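Am Stausee von Griltthorpe

Nach Griltthorpe kommt man am besten mit dem Frühbus aus Stamurbridge. Die Fahrt dauert 80 Minuten, die letzten Kilometer führen durch Kiefernwald, dann liegt der See auf einmal rechts unter der Straße. Im Februar waren wir zu zweit die einzigen Fahrgäste, die bis zur Endstation sitzen blieben.

Der See ist künstlich. Der Damm wurde 1751 für die Mühlen von Flirnham aufgeschüttet und seither zweimal erhöht. Auf der Krone verläuft ein Fußweg mit Geländer, von dem aus man bis zur Insel sieht. Der Eintritt ins Dammhaus ist frei, geöffnet ist ab 10 Uhr.

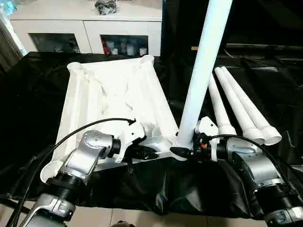
Der Rundweg beginnt hinter dem Dammhaus und ist gut ausgeschildert. Am Nordufer wird er schmal und steinig, feste Schuhe sind dort nötig. Bänke gibt es auf dieser Seite keine. Wer unterwegs sitzen möchte, nimmt einen leichten Hocker mit, am besten aus Kunststoff wie das weiße Gestell auf dem schwarzen Tuch, mit Rippen und Buchsen für Rohrbeine an den Ecken. Wir haben auf unseren Jacken gesessen, und das war kalt.

Mittags kehrten wir im Gasthaus Lý am Südufer ein. Es gab Fischsuppe und Brot, dazu Tee aus großen Kannen. Die Wirtin, Intan Wijaya, vermietet auch zwei Zimmer mit Blick aufs Wasser. In Griltthorpe leben 3000 Menschen, im Sommer ist es deutlich voller. Der letzte Bus zurück fährt um 17 Uhr vor der Kirche ab. Fahrkarten verkauft der Fahrer, er nimmt nur Bargeld.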